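Step 3. Packing your Bavo back in its box

I keep mine boxed between trips, so I do this a lot! First, lift the black lid straight up and set it down beside the base.

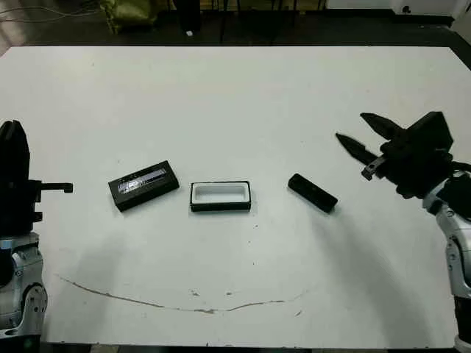
Next, wipe the white tray with a dry cloth and lay the Bavo in lengthwise – don't force it, it should drop right in.

Note: leave the lid off for 2 minutes if you've just cleaned it.

Caution: please don't stack more than 6 boxes. I did once, and the bottom lid cracked.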